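Larker Maple Work Board - Long-Term Review

Reviewed by Lerato Venter
Filed under: Benches and Work Surfaces

I bought the Larker board in August to replace a sheet of MDF I had been using as a work surface for small repairs. The MDF had swelled at one corner after a glue spill and rocked whenever I leaned on it. I wanted something flat and solid that I could sand when it got ugly. I have used the board most evenings for 16 weeks, and that seems long enough to say something useful.

It came in a flat carton with cardboard corners. Nothing was damaged. Inside were the board, a folded instruction sheet and a small bag of screws. The sheet is one page and the drawings on it are clear enough. It asks you to leave the board unwrapped in the room for 3 days before you fix it down. I did that, turning it over once a day.

The surface was sanded well on the top and less well on the underside, where I could feel the marks from the machine. The edges are square and were a little sharp when new. I went over them with 220 grit and then a gray pad. If you rest your wrists on the front edge, do the same before you start using it.

The instructions say it can be used bare or oiled. I left it bare for the first month and regretted it. Coffee left a ring that took some work to sand out, and pencil marks sank into the grain. After that I put on 2 coats of Nekura bench oil, thinned the first time, and let it sit overnight between them. The oil darkened the wood a bit. Water now stays on top long enough to wipe up. Glue still sticks if you leave it, but it comes off with a scraper. 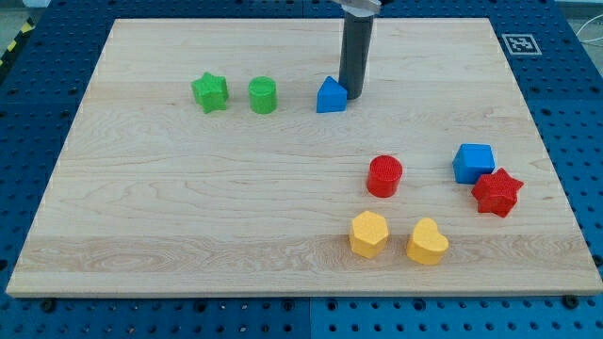 Pale maple-colored board on a blue perforated table.

Flatness was my main concern with solid wood. I checked mine with a steel straightedge when it arrived and again at the end of each month. At the start I could not get a sheet of paper under the straightedge anywhere. By the second check there was a slight cup across the width, enough to slide the paper in near the center. It has not gotten worse since. My shop is a converted garage with a small heater, so the air goes from damp to dry and back. In a house I would expect less movement.

Thabiso Shezi has the same board in his bike shop and was kind enough to let me put the straightedge on it. His is still flat, but he keeps the heat steady and oiled both faces on the first day. I had only oiled the top. I have now done the underside too, and I wish the instruction sheet had said to.

For holding up under use, I have few complaints. I have cut leather on it, driven brads, soldered with a mat under the work, and clamped a small vise to it. The knife lines are shallow. The vise left two dents where I had forgotten the scrap pads, and I got most of the depth out of them with a damp cloth and an iron. The noise is lower than it was on the MDF, and small parts seem to roll less, though I have no way to prove that.

Before buying I also looked at the Skurniline board, which is thinner and has a rubber backing. It is easier to move from bench to bench and it grips well. It flexed when I pressed on the middle in the store, and I was not sure how many times it could be sanded. If you need to put your work surface away at night, it may suit you better. The Larker is heavy and I would not want to lift it every day.

Things I would change: the screws in the bag are soft, and I rounded the head of one while tightening it by hand. I replaced them all with better ones from the hardware store. The underside should be sanded to the same standard as the top. And the oiling advice should cover both faces.

Good: flat on arrival, easy to refinish, quiet to work on.
Not so good: soft screws, rough underside, heavy to carry.

I would buy it again for a bench that stays put. I plan to sand it back and oil it again in the spring, and I will add a note on how much the cup has moved by then.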